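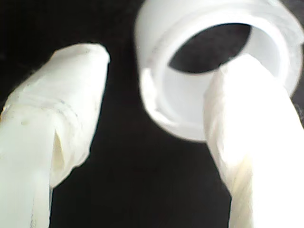 Ticket 680
Site: Hodby
Opened by: Melur Manurung
Product: Wimolex hand controller, Kaushik gripper
Status: waiting for supplier

Problem
When I teach the ring task by remote control, the ring turns between the fingers before I can put it on the peg. In November 2021 I recorded 19 demonstrations and had to throw away 9 of them for this reason. The same task taught by hand, with the arm in free mode, gives no trouble.

What I tried
1. Restarted the controller and the gripper. No change.
2. Lowered the closing speed in the settings from 680 to 600. The ring turns more slowly, but it still turns.
3. Closed the gripper with nothing in it, to see if the fingers are straight. The tips come together and only a very thin line stays between them.
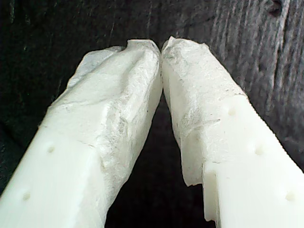

So I do not think the fingers are bent. The covering on both of them is wrinkled and ragged at the edges, and on the right finger there is a loose flap on the inner side. I have not replaced it yet, as I would like to know first which material Lellby recommends.

Questions for Lellby
Can the trigger on the hand controller be set so that the last part of the closing is slower? At present a small movement of my finger is already too much.
If I change the covering, must I record the good demonstrations again, or can they be used together with the new ones?

Reply from Lellby support
Please change the covering on both fingers at the same time and repeat step 3. Send us the log of the next session. We will answer about the trigger separately.

Melur Manurung
Thank you. I will keep the old recordings in their own folder until then.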